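Kalcombe Robotics Club
Minutes of the March general meeting, 6:30 pm, Plovden Street Hall
Minutes taken by Kalliopi Softić, secretary

Welcome and previous minutes

Everyone was made welcome, especially the new families, who had come through some fairly miserable rain to get to us. There was tea, and there was also a very good lemon slice, for which the club is grateful. The February minutes were read and accepted with one correction: the fee for the Werholm Cup is $95 per team and not per student, which cheered up quite a few parents.

Membership and money

Our balance stands at $278 after paying for the hall, with the Cup fee still to come out of it. The sausage sizzle brought in $265, a lovely result on a cold morning, and a big thank you goes to all who stood at the barbecue or ran back to the shops for onions. It was agreed to hold off on buying a second laptop until we know what the winter term enrolments look like.

Senior group: Werholm Cup, kitchen round

The seniors gave us a good long report on their simulator work, and it was a pleasure to see how far they have come since the summer. For the newer parents, the kitchen round is done entirely on the computer, with each team's program steering a robot arm through household jobs in a virtual kitchen. The group has been using the Stoyanova practice kitchens, which are free to download, and they put a view from the gripper up on the hall screen so we could follow along. 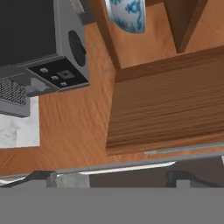
The drawer task is worth the most points in the kitchen round and the seniors would like to spend the next month on it before they touch anything else. The rules allow one attempt at a pull and one at a push, and a bump against any other object loses marks, so there was plenty of talk about the best line of approach. One suggestion was to come in low and square to the thin metal rod along the front of the wooden box, and to stay well to the right of the grey appliance and its buttons the whole way. Another was to lift first and lower down onto the rod, which is slower but gives more room. Both will be tried and the results written in the logbook, neatly please, as the judges do ask to see it.

There was some discussion of wood grain as well. The program that looks for edges tends to get muddled when the bench and the furniture are both strongly streaked, and the seniors asked if they might have an extra evening to work on it. The meeting was happy to agree, provided two adults can be there. Names on the sheet by the door.

Junior group

The juniors have finished their line followers and are very proud of them, as they should be. Three of the little cars still veer left on the tight bend, and the group will look at wheel alignment next time. Parents are kindly asked to send a pencil case, a drink bottle and old clothes if painting is planned.

Other business

The soldering irons need new tips. Kalliopi will order them.

A parent asked whether siblings may come along to the Cup. They may, though lunch is for team members only.

The storage cupboard key has been missing since the last session. Please check your coat pockets and the bottoms of school bags.

Actions

Kalliopi to pay the Cup fee and order soldering tips.
Seniors to try both drawer approaches and bring the logbook to the next meeting.
All families to return photo permission forms.

Meeting closed at 8:10 pm. Next meeting in April, same hall, same time.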